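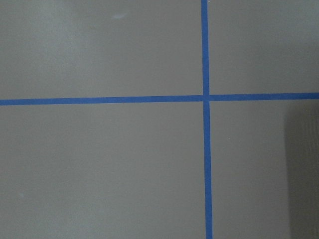
Can you leave blue painter's tape on a painted tabletop for a few weeks without wrecking the finish? Usually a couple of weeks is fine on paint that has fully cured, but past that you are trusting the label more than I would.

Search this forum Search Advanced

Posted 12 March 2021 by Nayeli Villalobos

That's the short version I got at the paint counter, anyway. I want to mark my gray work table into four sections for cutting and sorting fabric. Two strips of tape, one each way, crossing off center because I need one side bigger. The can said 600 grit before the last coat, so the top is pretty smooth. Is there any reason to think the tape will lift it?

lirik_fan wrote:
How long has the paint been on? If it's less than a month I wouldn't put tape on it at all. Dry to the touch means nothing.

Vodent wrote:
I've heard the "wait a month" thing for years and never seen anyone prove it. I taped a shelf after four days. Pulled the tape in April, no damage. People repeat this stuff because it's printed on a can.

lirik_fan wrote:
One shelf. What paint? Was it in the sun? You're telling her to risk a whole table on one shelf.

Vodent wrote:
I'm telling her it's a work table. It's going to get scissors dragged across it.

Jerkska wrote:
My question is why tape. A strip running across a surface you slide fabric over is going to catch sooner or later, even if the edges are clean when you put it down. Mine looked perfect for a week and then the corners started picking up lint. Pencil lines and a clear coat would do the same job.

Nayeli Villalobos wrote:
Because I don't know yet if I like the layout. I'd rather peel tape than sand off a clear coat. Paint is six weeks old, matte, indoors, no direct sun.

chareonsuk75 wrote:
Six weeks is okay. Press it down with a plastic card and pull it back slowly, low to the surface. Also, are your lines square? If you plan to cut against them, measure from the table edge at both ends of each strip. Laying tape by eye always drifts. Mine leaned and I didn't notice until a whole set of napkins came out crooked.

Vodent wrote:
Nobody should be cutting against tape in the first place. Get a mat.

chareonsuk75 wrote:
Agreed on the mat, but people do it.

lirik_fan wrote:
Still say test a patch on the underside first. Leave it two weeks, then peel.

Nayeli Villalobos wrote:
Underside has a different paint on it, so I don't see what that would tell me. I'll go with tape and swap it out every couple of weeks. Not cutting against it - just keeping piles apart. If it lifts I'll come back and say so.

We use cookies to remember your login and forum settings. Accept Manage settings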